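24 February 2019

Rain until noon, so I stayed in and finally did the thing I have been putting off since we moved the play corner, which was to go through the toy kitchen. It has been spreading over two shelves and a window sill for months. The bread board went in the trash because the paint was coming off. I kept the wooden tray even though one handle is loose. I can glue it.

I had the radio on low and got through most of a pot of coffee. The Polura box the set came in split down one side before Christmas, and I have been using an old Vandix shoe box for the overflow. Neither one closes. I looked online for a proper bin and the cheapest one I liked was 20 dollars plus shipping, so I decided to see first how much I wanted to keep.

After lunch I looked at what was out on the white table.
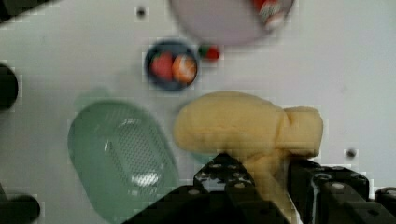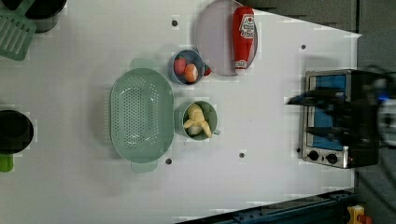
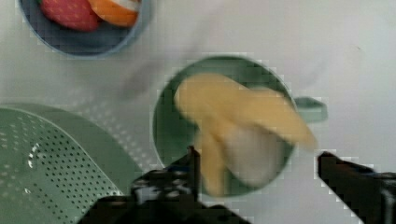
The play food is the part I am most unsure about. It's the part that gets used, and also the part that ends up under the couch. I have stepped on the grapes more times than I want to write down. For now I am going to keep all the fruit together and stop sorting it by size, which never lasted past one afternoon. The strawberry and the orange fruit can stay in the blue bowl, and that bowl can go on the low shelf where it can be reached without climbing. I also want to keep the banana, peel and all. If I had to give up half the fruit it would be the last to go.

The dishes are simpler. The green colander is big for a shelf that size, but smaller things can sit inside it, so it more or less pays for its space. I measured the low shelf and it is 430 millimeters deep, with a strip at the back taken up by the pipe cover. The bowls will fit in front of that. The plates I can stand on edge in the gap by the wall.

I started a bag for the thrift store on Clindmont. So far it has the tea set with no lid, two aprons, and a cash register that beeps even when it is switched off. I took the batteries out of that one and put them in the kitchen drawer.

Supper was noodle soup from Lâm, the large size, and it was enough for tonight and a lunch. They have changed the lids and the new ones leak. I had to wipe out the bag before I could use it again.

I didn't get to the puzzles. There are 2 in one box, mixed together, and I don't remember which pieces belong to the farm. They can wait. Paid the electric bill, 171 dollars, higher than last month. I need to call about the meter, and get glue for the tray.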